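Missed Appointments at an Outpatient Physical Therapy Clinic: A Review of Booking Records

By Bahman Rahimi
October 4, 2022
2 comments

Introduction

Missed appointments are a known problem in outpatient care. When a patient does not come and does not call, the therapist has an empty half hour, and another patient who needed this half hour stays on the waiting list. In physical therapy the problem has one more side, as the treatment is a series of visits. A patient who misses the second or third visit may lose the benefit of the first.

My project was done at the Pallent clinic in Brornavier, where I had my placement. The clinic sees adults who are referred by a family doctor or by the hospital, mostly for the knee, the hip, the shoulder and the lower back. My supervisor was Fiona MacRitchie, who suggested the topic after the front desk staff told her that the early morning times were often empty.

The aim was to describe which appointments are missed and when, and to learn from the staff what is done before and after a missed visit. It was not the aim to measure whether the patients became better.

Methods

I used the booking records from Sotilano, the scheduling program of the clinic. The program makes an export of at most 1000 rows at one time, so I took one full export beginning with the first working day of January. From these rows I removed the double entries, which appear when a booking is moved by one therapist and saved again by another. After this step 976 appointments remained.

Each appointment has one of four codes: attended, canceled by patient, canceled by clinic, and did not attend. I counted as missed only those with the last code. A patient who called on the same morning was counted as canceled, even if the time could not be given to someone else. I discussed this choice with my supervisor, because for the therapist the result is the same. We decided to keep it, so that the report follows the codes which the clinic already uses.

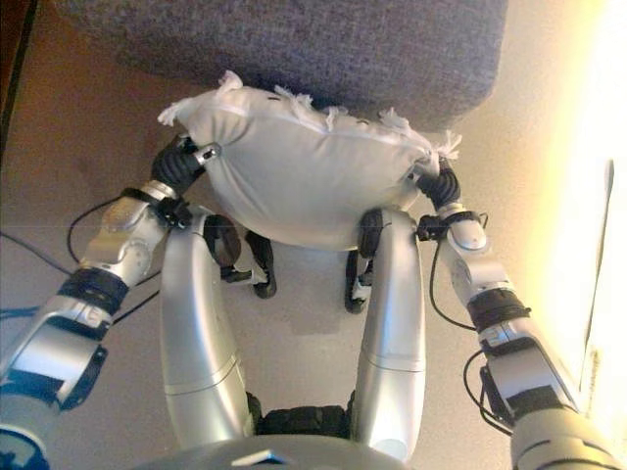 For each row I noted the day of the week, the hour, whether it was a first visit or a return visit, and the number of days between the booking and the appointment. Names, addresses and birth dates were removed by the clinic before I received the file. I did not have access to the treatment notes.

I also had short conversations with the front desk staff and with the therapists. I asked everybody the same questions: how are patients reminded, what happens after a missed visit, and what do they think is the main cause. I wrote down the answers by hand and read them back to the person, so that mistakes in my notes could be corrected.

Results

Of the 976 appointments, 77 were missed. This is lower than the staff expected. Several of them had guessed a much higher number, and I think the reason is that same-day cancellations feel like missed visits to the people who are waiting in the treatment room.

The missed visits were not spread evenly over the day. The first hour of the morning had the most, and the last hour of the afternoon came next. In the middle of the day very few were missed. I found no clear difference between the days of the week.

First visits were missed more often than return visits. Among first visits, the ones booked a long time before were missed more often than the ones booked in the same week. For return visits the waiting time seemed to have little influence. Here the booking is usually made in person, at the desk, and the patient goes home with a written card.

The staff described the reminder system in different ways. All agreed that a text message is sent on the day before. However, the message is sent only if the box for mobile phone is filled in, and for older patients there is often only a home number. Some of the desk staff call these patients when there is time. Others did not know that this was done. There is no written rule.

After a missed visit the patient gets a letter with a new date. The therapists did not like this letter. One said to me that it sounds like a letter from the tax office, and that she would be afraid to come back after reading it.

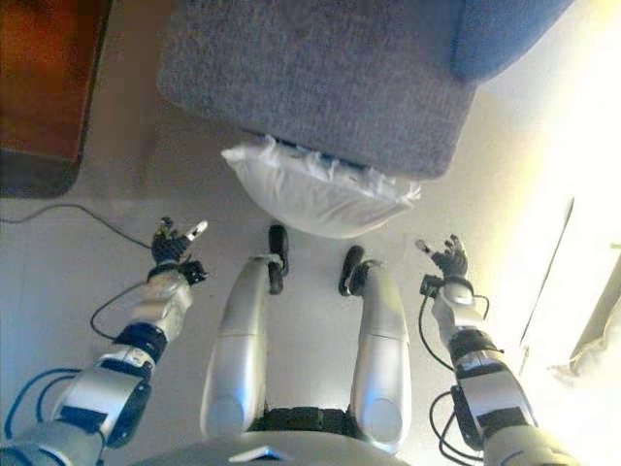
Figure 2. White pillow and gray sofa seat, with the robot's arms reaching forward.

Discussion

The most useful finding for the clinic is probably the one about first visits. A patient who has never been at the clinic does not know the building or the therapist, and the pain may be less by the time the appointment comes. The entrance is also not easy to find. The clinic shares the Moulin building with other offices, and the sign at the street shows only the name of the building. I was late myself on my first day.

The early morning result has more than one possible explanation. Patients with a stiff back or hip often say that the first hours of the day are the worst. The bus connection may also play a role. The records do not contain the reason for a missed visit, and I did not speak with patients, so I can only mention these possibilities.

There are limits to this work. One export covers only one part of the year, and it was winter, when the weather can keep people at home. The codes are entered by hand at the end of a busy day. I found some rows where the code was changed later, and I could not see who had changed it or why. The conversations with staff were few, and they knew me as a student on the ward list, which may have made them more polite in their answers.

Suggestions to the clinic

The home number should be called on the day before for every patient without a mobile phone, and this should be written in the desk manual. The letter after a missed visit should be written again, with help from the therapists. For first visits, a short description of the way from the bus stop to the door could be added to the confirmation. Ms. MacRitchie has asked that the next student repeat the count with a summer export and use the same codes, so that the two can be compared.

Acknowledgments

I thank the front desk staff at Pallent for their patience with my questions, and Fiona MacRitchie for reading two earlier versions of this text.

Shared 77 times

Contact | Copyright 2022 Bahman Rahimi | Back to top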